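Cutting Office Costs at Londach: Business Operations Project, Final Report
Ye-seo Pyo and Sang-wook Shim
January 23, 2020

Our assignment was to find savings in a small company's printing budget. Londach, a parts distributor with one floor and four printers, let us in on the condition that we stay out of the way of the fourth printer.

We began with the invoices. Toner and paper came to $905 for October, of which $373 was toner for a color machine officially reserved for client proposals. The print log for that machine lists 179 jobs. Londach sent out two proposals that month.
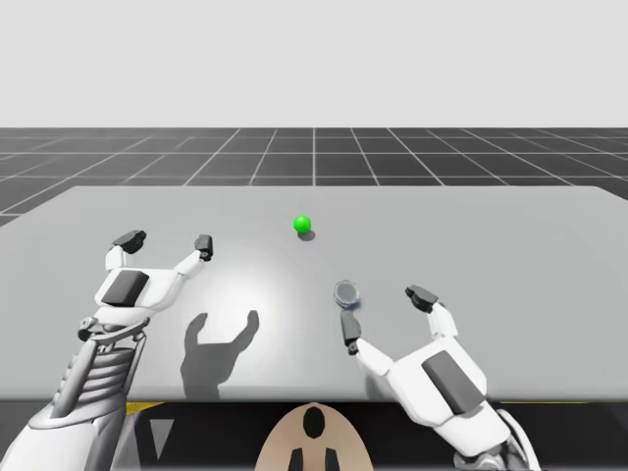 The remaining jobs were mostly emails, a few of them printed so they could be scanned and emailed again. Meinrad Bühler in accounts defended the practice at some length and gave us a printed copy of his remarks.

We changed two settings: black and white by default, and both sides of the page. We also asked the supplier, Troltik, for a price on larger cartridges. They sent a brochure.
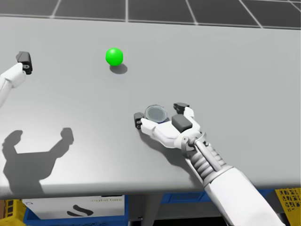 The trial ran for 100 jobs, too few to project a yearly figure, although our first draft did so with great confidence. Color pages fell by more than half. Complaints rose, chiefly from Meinrad.

For a follow-up, we would start with the lease on printer four. It renews every spring, and we could not find who signs it.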